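Lists > Student Projects > Cerker Robotics Club > Folding team

Search this list Search Advanced search

Subject: Re: [folding] Which garment for the demo task?
From: Folding team, software side

Hello everybody,

Thank you for the long message and for the table of last term's runs. I answer under your points, and after that I write what we did this week on the arms, so the people who were absent can follow.

> I read through the logs again. We have 1,451 recorded
> attempts from last term, but nearly all of them are towels
> and flat T-shirts. If the task at the Erkano student
> competition is "a garment of the jury's choice", then we
> have trained for the wrong thing. I propose that we stop
> with towels completely and use only one difficult garment
> until the competition.

I agree with the first half. The towels were a good beginning, because a towel has four corners and each of us can say what a corner is. With a garment that has a hood and sleeves we have to decide first what we are looking for, and in my opinion the team has never decided this on paper.

With the second half I do not agree completely. If we use one garment only, the model will learn this one garment. I would like to keep a small portion of towels in each session, maybe one towel run after every few garment runs, so that we notice quickly if the old behavior is getting worse. It happened in January and we needed too long to see it.

> Also, could we please go back to the table? The cushion
> is soft and the height is never the same. I lost a lot of
> time with the calibration.

I understand the problem, but I would ask you for some patience. The rules of Erkano say that the surface can be "a table, a bed or a seat," and the surface will be told to the teams only 30 minutes before the start. On the table we are already acceptable. On a soft surface the finger pushes into the fabric before the contact is detected, and then both arms are lower than the program believes. I prefer that we meet this problem now.

For the height, please use the new script in the Pons folder. It touches the surface at 16 points and makes a simple map. It is slow, but you need to run it only when the base has been moved.

Now to the work of this week. We started with the red and white one with the stripes on the sleeve, put down in a heap on the left part of the cushion, with the right part free for spreading it out.
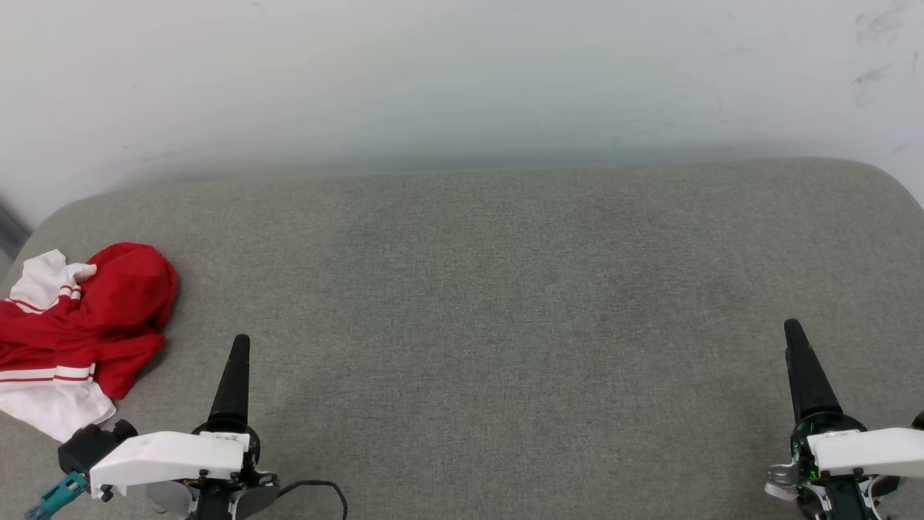
Category: Garments / Hooded / Start position "heap left"

Please use this category name in exactly this spelling when you save a run. Last term we had three spellings for the same thing and the sorting was not pleasant.

For the start position we wrote the following rules:

- The garment is dropped, it is not arranged by hand. If it falls over the back of the cushion, drop it again.
- Both arms wait at the front with the fingers pointing away from the base, one left and one right.
- The right half of the cushion must be free. No tape, no tools, no phone.
- The light comes from the ceiling only. Please switch off the desk lamp, also when it is late.

The red hood is a good first target for the detector. Its color is strong against the gray fabric, and the stripes help to find the sleeve. The white parts are more difficult. Against the cushion they are fine, but the wall behind is white too, and when the camera looks a little higher the mask sometimes continues into the wall. For the moment I cut the upper part of the picture away before the segmentation. It is not elegant. If somebody has a better idea, I will be glad to test it.

Results until now: we made 41 attempts to find and grasp the hood. The left arm reaches the heap easily, but when it is too near to the garment at the start, the first movement pushes the heap to the back and we lose the position. I will add a small lift before the approach. The right arm has a long way across the cushion and comes late, so the left one has to wait with the fabric in the air. We should discuss if the right arm may start earlier.

One more thing about the cables. Please look at the cable loop of the left gripper before each run. It has to be free to move and it must not lie under the garment. Checking takes a few seconds and a new connector from Famham takes two weeks.

Open tasks:

1. Lift before approach, left arm (me)
2. Height map on the cushion, second test (calibration group)
3. Decide on paper what a "finished" hooded garment looks like: hood inside or hood on top? (all)
4. Rename the old runs (whoever has time, please write to the list before you begin)

For point 3, please send a drawing, also a bad one. I tried to explain mine in words at the meeting and I think it was not understood.

I am in the lab from 4 p.m. most afternoons if you want to try the script together.

With best regards,
Software side, folding team

> PS: Do we still have the key for the second cabinet?

Yes, it is in the drawer with the spare screws.

Previous message | Next message | Reply to list

Contact the list owner | © Cerker Robotics Club | Back to top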